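Loddale opens shared tool wall at Prusport repair workshop

Residents of Prusport will be able to borrow hand tools free of charge from May, when Loddale opens a shared tool wall at its repair workshop on Groneck Road.

The wall is made up of pegboard bays with hooks that can be moved to suit whatever is being stored. Tools for the house, the bicycle and the garden will be kept together, so that people working on a small job can find most of what they need in one place. Members can use the tools at the workshop benches or take them home for up to 4 days.

Loddale has collected 70 tools so far, most of them given by people living nearby. Each one is checked, cleaned and oiled before it goes on loan. Anything that cannot be made safe is stripped for parts or sent for scrap.
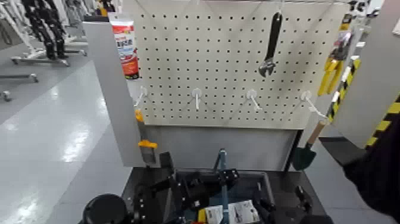 Spare hooks will be left on the boards so that new items can be added as they come in. The workshop is still looking for spanners in metric sizes, wood chisels, hand drills and garden shears. Paint, chemicals and petrol-driven equipment cannot be accepted.

Vichien Luangrath, workshop manager at Loddale, said: "We get a lot of people coming in to ask for one tool for one job. They don't want to buy it and they haven't got anywhere to keep it. Until now we've had to lend things out of a drawer and write it on a scrap of paper."

The boards were put up over the winter by joinery firm Hirano, which also built two new benches for the workshop. Loddale paid for the materials with money raised at last year's open day.

Akash Pal, who led the work for Hirano, said: "The old cupboards were deep and things got lost at the back. With a board you can see what's there and what's out. If they want to change the layout next year, they can do it themselves in an afternoon."

Membership costs nothing and is open to anyone aged 18 or over living in Prusport. New members should bring proof of address on their first visit. A short introduction to using and returning the tools will be held at 6.30pm each Thursday, with 3 places kept back every week for people who have not booked.

Donated tools can be handed in at the workshop counter during opening hours. Larger items can be collected by arrangement.

ENDS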